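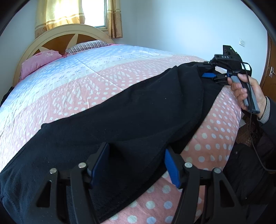
Reading time: 1 min

Coat drive in Sosham asks for folded fleece

The winter clothing drive in Sosham opens again in September, and this year the organizers ask every household to fold the clothes at home before bringing them. Fleece jackets and sweaters are the most needed.

Last winter the drive received 112 bags. Many of them were filled in a hurry, and sorting took until late in the evening, said Carmela Carrasco, who coordinates the collection at Moya Hall.

"A bed is the best table for this work," she said. "You put the fleece flat on the comforter, you pull the sleeves straight, and you fold it from the two sides. Please close the zipper first, if there is one."

Clothes should be clean and without holes. Children's sizes go in a separate bag with the size written on a paper. The hall can not accept pillows, curtains or bedding this year, as the storage room has only 46 shelves and all are reserved for clothing.

Bags can be left at the side entrance from 5 p.m. People who can not carry their bags may call Ilgın Bilgin at the hall office and she will arrange a pickup inside the town.

Clothes that remain after the drive will go to the second-hand shop in Goltutness.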